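Student Robot Club Takes On the School Bag, and the School Bag Is Ahead

Oct 3, 2018

ODELL – The robotics club at Odell High School has spent the opening weeks of the fall term trying to get a machine to pick up a backpack. Members describe the project as going well, and the backpack has declined to comment.

The club meets two afternoons a week in the old typing room, where it keeps a secondhand Haseo arm bought with the proceeds of last spring's car wash and a grant from the district. The arm came with a manual in three languages and a joint that clicks. The students have read the manual in two of the languages and have decided to live with the click.

Their goal is the Pridano Challenge, a regional contest for high school teams held each March in Peñalver. Past editions asked robots to stack blocks or sort colored balls, chores at which the Odell team placed respectably and, one year, third. The new rules call for "a soft item in everyday use by students." Teams may choose the item. Odell chose a backpack by a show of hands, beating out a sweatshirt and a proposal for a sandwich that was ruled out of order.

The rules are short. The arm gets 90 seconds to find the bag, take hold of it, lift it clear of the table and set it down again on the same table. Throwing does not count as setting down. The bag may be placed at any angle the judges like, and judges at Peñalver are said to like some very unkind ones.

Blocks, as several members now recall with affection, have corners and stay the shape they were when you last looked at them. A bag slumps. It has a top that might be the side by the time the gripper gets there, and straps that seem to be everywhere except where the software expects them.

Most of the work so far has gone into seeing. A small camera rides at the arm's wrist, and the club has been teaching its program to tell bag from table, and table from whatever is behind the table. Plain backgrounds help. So does a bag in a color that nothing else in view shares. Mesh is a harder case, and the vision group has spent more than one meeting arguing over whether a dark side pocket should be treated as part of the bag or as a hole in it.

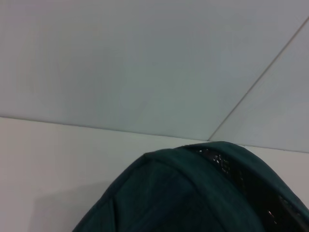 How the practice runs work

The club splits into two groups, one for vision and one for grasping, which sit at opposite ends of the room and blame each other in a friendly way. The vision group hands over a guess about where the top of the bag is. The grasping group sends the arm there. If the arm closes on fabric, the run goes into the log as a hold. If it closes on air, it goes into the log as a vision problem or a grasping problem, depending on who has the pencil.

The log stood at 145 attempts when the club last added it up. Members would not give the number of clean lifts, though one offered that it was "a number" and that it had lately doubled. Pressed on whether it had doubled from one, the club returned to its work.

The best run to date took around 10 seconds longer than the contest allows. It was greeted with applause anyway, and with a short debate over whether the set-down had been a set-down or a drop. The bag was examined afterward and found to be fine.

What comes next

Through the winter the team plans to add weight to the bag, beginning with one paperback and working up to a chemistry textbook. Few of the members can lift the chemistry textbook without complaint themselves, so hopes for the arm are modest. After that come trials under different lighting, which in the typing room means with the blinds up and with the blinds down – the third setting, half up, is broken.

The club is open to all grades and no experience is needed. New members are asked to bring a notebook, closed-toe shoes and, if their families can spare one, an old backpack. Bags will be returned at the end of the season, in most cases with both straps.

An open practice is planned for the week before winter break in the typing room, across from the gym. Visitors may try to beat the arm's time by hand, and so far all of them have.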